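# The corner where the office hides its printer

Every small firm has one: a table nobody chose, holding the machines everybody needs. At Zudel, a design studio above a shop in Ullton, it is white, and it shares a wall with the office's one attempt at decoration.

Melaniia Pylypenko rents desks there to five people and has strong views on cloth. Black, she says, forgives anything. You clip it along the top, let it fall, and whatever was wrong with the wall becomes a matter for the next tenant. Foam letters go on afterwards, and if one leans a little, you leave it. Straightening one letter only makes you doubt the others.

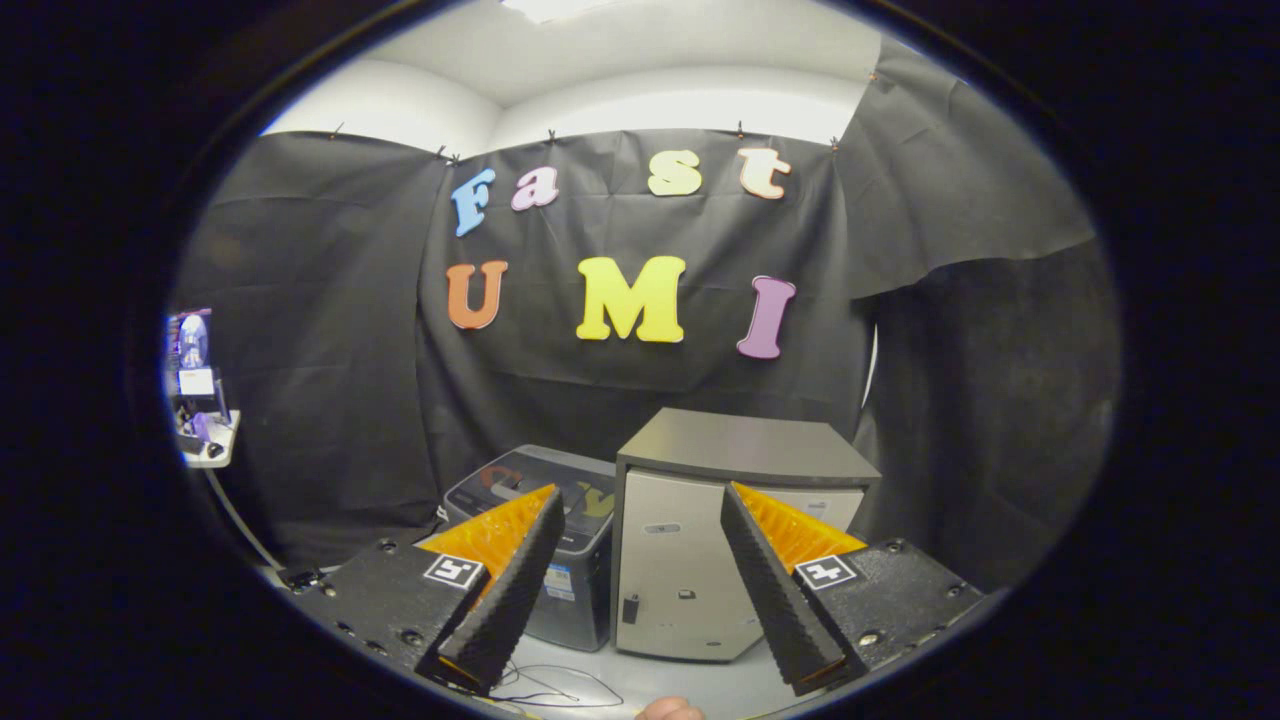 Cables are another matter. Pylypenko once spent an April afternoon coiling hers and securing them with ties from a bag of 200. By teatime somebody had needed a lead, then a longer lead, and the tangle was back in the middle of the table, where tangles prefer to live. She has 139 ties left and no plans for them.

I asked whether the printer might go in a cupboard. She looked at me as one looks at a man who has never had to clear a paper jam with his head in a cupboard. Printers want air, a flat top and somebody standing over them, preferably not swearing.

Her budget for improving the corner this year is £100 - most of it, I suspect, will go on ink.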